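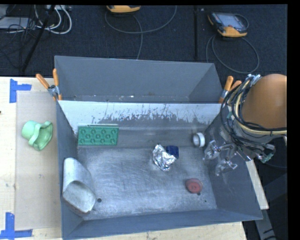 A shopper in Dirdale wrote to us in July that she had cracked 2 phone cases in a year and still couldn't say what either one was made of. What a great place to start! Chapter 4 is all about materials — hard shells, soft shells and the blends in between. We'll bend them, drop them and print on them, and you'll meet the Satstead drop chart, which covers 211 cases. Keep your own phone handy as you read.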